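Chapter 10
Corn and Other Grains
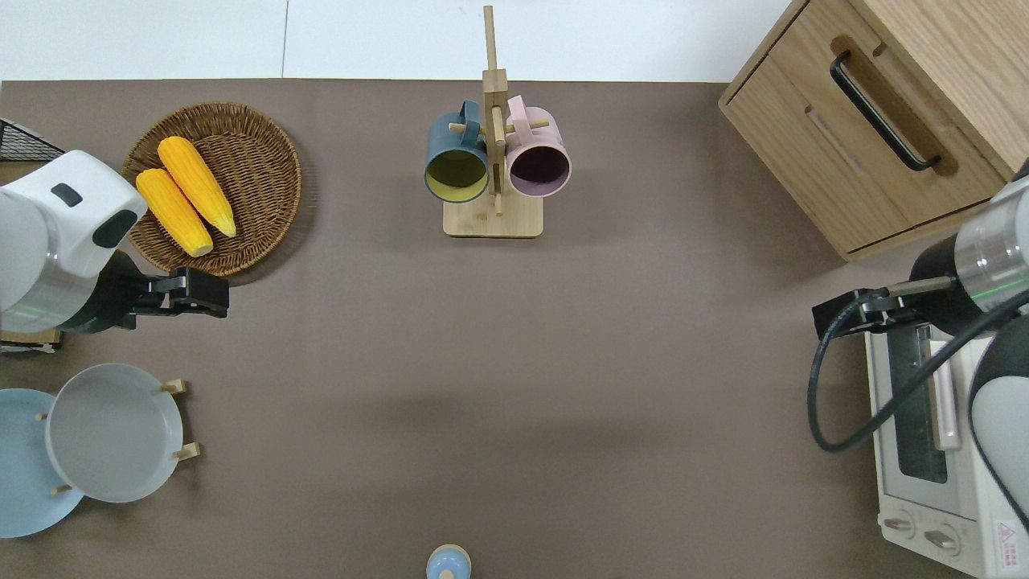
Figure 10.1 Two yellow corn cobs on a round woven tray. Each kernel is a separate seed.

Chapter Outline
10.1 What Makes a Grain
10.2 The Corn Plant
10.3 From Field to Mill
10.4 Storing Grain Safely

Introduction

Most people eat some kind of grain every day. Bread, rice, breakfast cereal, tortillas and noodles all begin as the seeds of grasses. Corn is a grass too, although a full-grown plant looks very little like the kind in a lawn.

A grain seed has to feed a young plant until its leaves can make food on their own. For this it carries a supply of starch, along with some protein and oil. People grow grains for the same supply. A dry seed also keeps well, so a crop picked in the fall can still be eaten the following summer.

Corn differs from wheat and rice in one important way. Its male and female flowers grow on separate parts of the same plant. The tassel at the top sheds pollen, and the silks on the young ear catch it. Each silk leads to one possible kernel. If no pollen reaches a silk, that spot on the cob stays bare – you may have seen gaps like this near the tip of an ear.

Section 10.3 follows one crop from the Krajewska farm to the mill at Brultent. The farm plants 200 acres of field corn and lets it dry on the stalk before harvest. The mill accepts grain with a moisture level of 14 percent or less, and wetter loads go to the dryer first. By December the bins are full.

Before You Read

Look at the labels on three foods in your kitchen. Write down every grain you find, and keep the list for the activity in Section 10.1.

Key Terms

cob, endosperm, germ, hull, kernel, pollen, silk, tassel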